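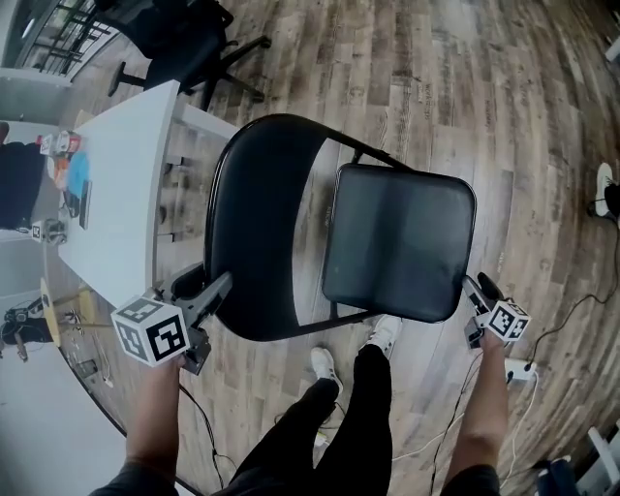
Sornari Listeners' Forum: News and Press: Reports of a separation and the Sulham Hall postponement

Thread opened by members_desk
Status: open, replies moderated

members_desk
Forum staff

Members will have seen the item published by the Doucette entertainment site at 11 p.m., which states that the two members of Sornari have ended their personal relationship and that the postponement of the Sulham Hall concert is a consequence. A large number of separate threads were opened overnight. These have been merged here, and any further thread on the same matter will be merged without notice.

The position at the time of writing is as follows. Sulham Hall has confirmed on its own listings page that the concert is postponed and that tickets remain valid. It has given "scheduling" as the reason. Mandeck, as the duo's management office, has issued no statement of any kind. The Doucette item relies on one unnamed person described as close to the pair. No other outlet has so far reported the separation independently, although several have repeated it.

Replies are welcome on the reporting, the postponement and the handling of tickets. Replies which speculate about the health, family or private address of either artist will be removed.

platform_nine
Member

I am grateful to staff for setting this out. I should like to place on record that this is the third such report from the same site in as many tours. On the first occasion the item was amended after a day with no note to say that it had been changed. On the second it was left standing, and it is still quoted on other pages as though it had been established. I do not see why a third should be treated as anything more than noise.

The Hall said "scheduling". Members may reasonably take the Hall at its word.

quiet_interval
Member

I must respectfully disagree with the previous member. That a publication has been wrong before does not show that it is wrong on this occasion. It was the Doucette site which first reported that the duo would leave their former label, and that report was dismissed in this forum in very similar terms. It was confirmed within the month.

I would also observe that "scheduling" is the word venues use when they have been asked not to say more. It commits them to nothing.

platform_nine
Member

The label report concerned a business matter, and it named a document. The present item names no document and quotes no person by name. The two are not comparable. I would ask that the distinction be kept in view.

ledger_and_line
Member since the first tour

It may assist members to have the sequence in one place. I have confined myself to matters published by the parties concerned.

In February, Sulham Hall placed the concert on sale with an allocation of 2,948 seats, all in one sale, with no second release announced.

The duo's own page listed 13 concerts for the tour. It continues to list the same number, and the Sulham entry now reads "new date to follow".

The rehearsal notice on the duo's page was taken down on the afternoon before the Doucette item appeared. It has not been replaced.

Neither artist has posted on a personal account since that afternoon. I attach little weight to this. Both were silent for a longer period before the last album.

I would add one correction to what has been repeated elsewhere. Several pages now state that the Hall "cancelled" the concert. It did not. A cancelled concert and a postponed one carry different rights for the ticket holder, and members who act on the wrong word may find that they have given up a seat they could have kept.

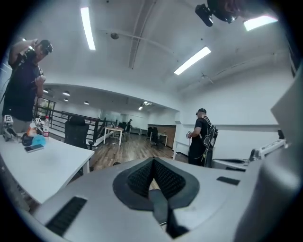
For the same reason I would advise against returning tickets through resale pages until the new date is known. The Hall's terms allow a refund request once a date has been published, and the period for making one does not begin before then. A member who sells early at a loss will have no claim afterwards.

hallside_row_f
Member

Thank you to ledger_and_line. May I ask where the refund period is stated? I have read the confirmation message twice and found only a line about lost tickets. I have also booked a room near the Hall, and the hotel's rate does not permit changes.

ledger_and_line
Member since the first tour

It is on the Hall's general terms page, under the heading for rearranged events, and does not appear in the confirmation message. Accommodation is expressly excluded. I regret that I cannot offer better news on the hotel.

quiet_interval
Member

I return to the question of the report itself. Members have noted that there was one source. I would invite them to consider the wording with some care. The item does not say that the duo will cease to perform together. It says that the personal relationship has ended and that the concert was moved in order to allow time. Those are modest claims, and they sit comfortably with everything in the sequence above, including the fact that the remaining dates are still listed.

It seems to me that some members have answered a report which was never made, namely that Sornari is finished.

platform_nine
Member

I accept that the item is narrower than the headlines which followed it. I do not accept that a narrow claim needs less support. If an outlet wishes to tell the public that a couple has parted, it should have heard so from one of the couple, or from someone entitled to speak for them. The item does not say that Mandeck was even approached for comment. In the ordinary course one would expect a line to that effect.

On that point alone I would regard it as falling below the standard which members are entitled to expect.

velvet_rope_notes
Member

I write as someone who formerly worked in a press office, although not in music. The absence of a line about comment is a fair criticism. Equally, the silence from the management side should be read with caution. Offices of that size commonly decline to answer personal stories at all, on the view that a denial given once must then be given every time. I would draw no conclusion from it in either direction.

What I would look for is the rehearsal notice. If it returns with amended dates, the postponement is probably a practical matter. If the whole tour page is rewritten, members should be prepared for a statement.

hallside_row_f
Member

With respect, there is another possibility which has not been raised. The Hall's listings show a change to the touring play which was to occupy the stage directly before the concert. Its run has been extended by two nights. If the set cannot be removed in time, the concert could not be held on the original date whatever the artists' circumstances.

ledger_and_line
Member since the first tour

I have now checked this and hallside_row_f is correct. The extension is listed. I had not thought to look at the other bookings and should have done so. It does not prove the cause, but it deserves a place in the sequence.

quiet_interval
Member

I concede that this is a material point. I would note only that a venue would not ordinarily extend one booking over another which had already been sold, unless the second party had agreed to move. The question of why they agreed remains open.

platform_nine
Member

They may have agreed because they were asked politely.

members_desk
Forum staff

A brief note on conduct. Some 400 replies were received in this thread and the merged threads, and a considerable number have been withheld under the rule stated in the opening post. Members whose replies were withheld have been told by private message. Where a reply contained both permitted and prohibited matter it was withheld in full, as staff do not edit members' words.

Two requests have been made to change the thread title so that it no longer refers to a separation. Staff have considered these and have left the title as it stands, with the word "reports" at its head. A third member asked that links to the Doucette item be barred altogether. That request has been declined — members are able to judge the item only if they can read it.

velvet_rope_notes
Member

May I ask whether the forum intends to write to Mandeck? The listeners' newsletter has had replies from that office in the past on matters of ticketing.

members_desk
Forum staff

A short letter has been sent. It asks when the new date at Sulham Hall will be published and whether existing seat numbers will be kept. It does not ask about the artists' private lives. Any reply will be posted in this thread in full.

hallside_row_f
Member

That is appreciated. Could the letter also have asked about the coach places sold with the ticket? Mine is printed with the original departure time of 4 p.m. and has no separate reference number.

members_desk
Forum staff

The coach places were sold by the Hall and fall outside the letter. Please write to the Hall's box office, quoting the number on the ticket itself.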